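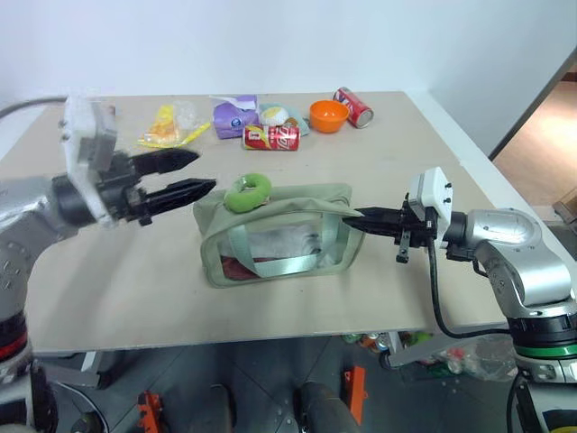
# Lumuna Household Sort Words

Last updated: October

Print this page | E-mail this page

Lumuna is a word list with labels. It records the terms people use when they sort things at home before recycling, storage or disposal, and maps each term to a small set of material and handling classes. It is text only. The list was compiled for the Wastisex leaflet project and is now kept as a separate package so that other leaflet and sign writers can use it.

Maintainer: Ville Tikkanen

## Contents

- `terms.csv`: one row per term, with its class and region code
- `variants.csv`: spellings, plurals and local forms, linked to a row in `terms.csv`
- `classes.csv`: the class codes and their short definitions
- `notes.txt`: decisions on hard cases, in the order they were made

All files are UTF-8 with Unix line endings. Fields are separated by commas and quoted only where the value contains a comma. There is a header row in each CSV file.

## Fields in terms.csv

- `term_id`: integer, never reused after a row is withdrawn
- `term`: the word or phrase in lower case
- `class`: a code from `classes.csv`
- `region`: a code, or `all`
- `source`: `form`, `interview` or `leaflet`
- `status`: `live`, `disputed` or `withdrawn`

A term may appear more than once if it has a different meaning in different regions. "Tin" is the usual case: in some returns it means any food can, in others only a lidded box kept for biscuits or sewing things. Both rows are live. Do not merge them.

## How the terms were gathered

Most terms came from paper forms sent out with the Bustamante collection calendar. The form asked householders to write down what they called each thing they threw away or set aside over a week. Forms were typed up as written, including crossings-out where these could be read. Spelling was corrected only in `terms.csv`; the original spelling is in `variants.csv`.

A smaller share came from interviews. The interviewer did not suggest words. If a person asked "what do you call it?", the answer was marked and left out of the list.

The remaining rows were taken from older printed leaflets. These are marked `leaflet` and should be treated with care. Leaflet writers often used terms that do not occur in any form, such as "mixed rigid plastics".

## Labelling

Each term was given a class by 2 labellers working apart. Where they agreed, the class was accepted. Where they did not, the row was set to `disputed` and discussed. Terms still unsettled after discussion keep that status and carry both codes, split by a vertical bar.

Labellers worked in batches of 100 terms. The order within a batch was random. Labellers could see the region code but not the source.

The longest term allowed is up to 70 characters. Longer answers were cut to the noun phrase, and the full answer was moved to `notes.txt`.

## Known problems

- Rural regions are thin. The Pokari returns arrived late and only the legible ones were typed.
- Garden waste is badly covered because the forms went out in winter.
- Textile terms overlap. "Rags", "cloths" and "dusters" share a class in some regions and not in others.
- Batteries have too many rows. Many are brand names used as common nouns and will be withdrawn.
- Class 20 (mixed, cannot be taken apart) was used too freely in the early batches. It has been checked again for kitchen terms only.

## Use

The list is suitable for checking the wording of leaflets, bin labels and web search boxes. It is not suitable for deciding what may legally go in a given bin. Local rules differ and change without notice to this project.

Do not use the counts of terms per class as a measure of how much of any material is thrown away. A class with many words may be a small part of the waste.

## Changes in this release

- Withdrew duplicate rows for "carton"
- Split "foil" into kitchen foil and crisp packets
- Added region codes to all interview rows
- Fixed a broken link between `variants.csv` and `terms.csv` for plurals ending in "-ves"

Corrections should give the `term_id`, the region and where the word was heard or seen. Send them to the maintainer as plain text.

Shares: 2 | Comments: 0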